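Plonwood Barracks Inquiry

Print this article | E-mail this article

The Plonwood Barracks inquiry was a military investigation into the loss of 937 rifle cartridges from a storage building near the town of Plonwood. It was opened in September, after a routine check of the ammunition register, and it was led by Colonel Mesfin Tufa.

Background

The register was kept by hand and signed at the end of each shift. Inspectors found that seven pages had been copied again in one handwriting. Six soldiers were suspended from duty, and one sergeant was sent before a military court.
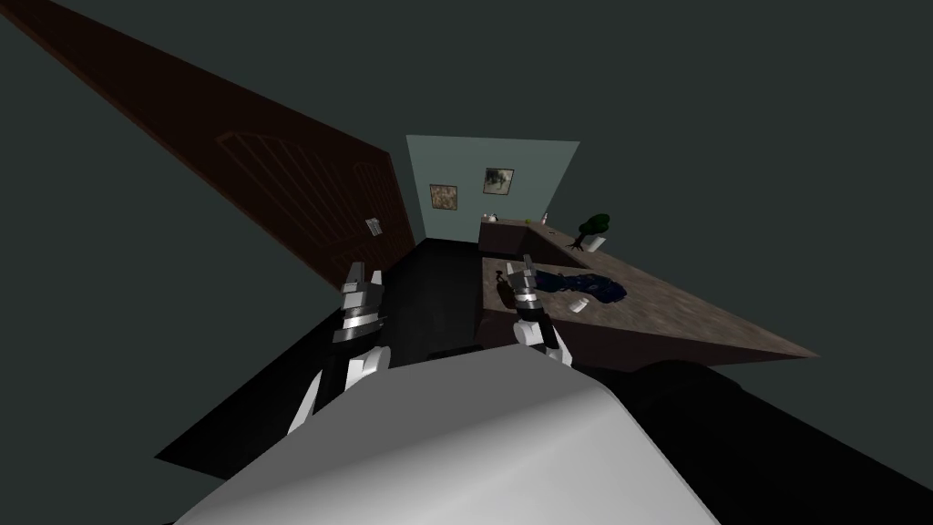

Natnael Wako told the court that the pages were copied because the old ones had been damaged by rain, and that he had informed his superior about it the same day. The prosecutor did not accept this explanation.

Findings

The final report has 271 pages, of which only a short summary was made public. It said that the missing cartridges were most likely never delivered by the supply depot at Butt. The sergeant was cleared of theft but received a warning for careless records.
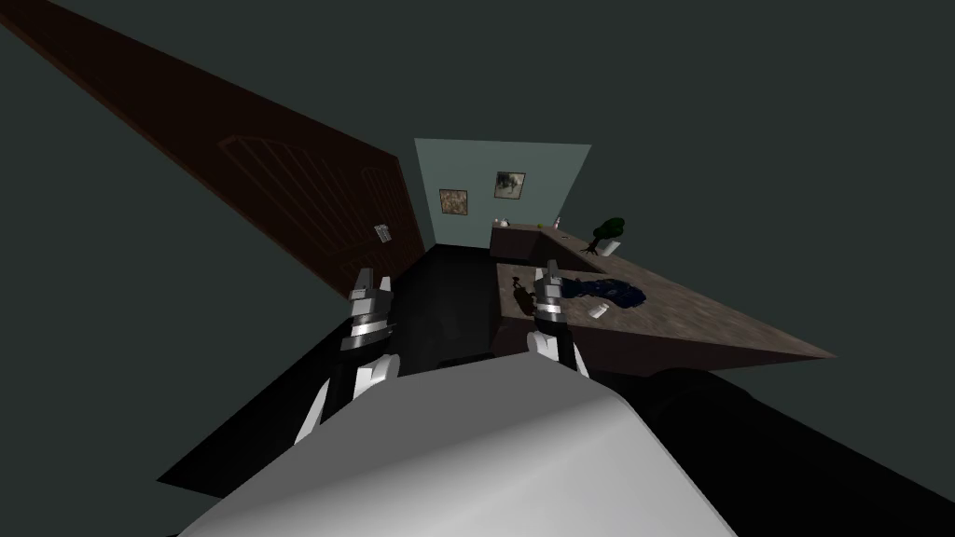 According to Ingrid Marchetti, the summary left out the responsibility of the depot officers, and the full text should be given to parliament. The ministry has refused this request two times.

Comments

Peiyu Lu: The depot at Butt was closed later, maybe the article should mention it.

Fuad Fikre: Which court was it? There are two in the district.

Related articles

Butt Supply Depot
Fostorus Garrison
Wonard Military Court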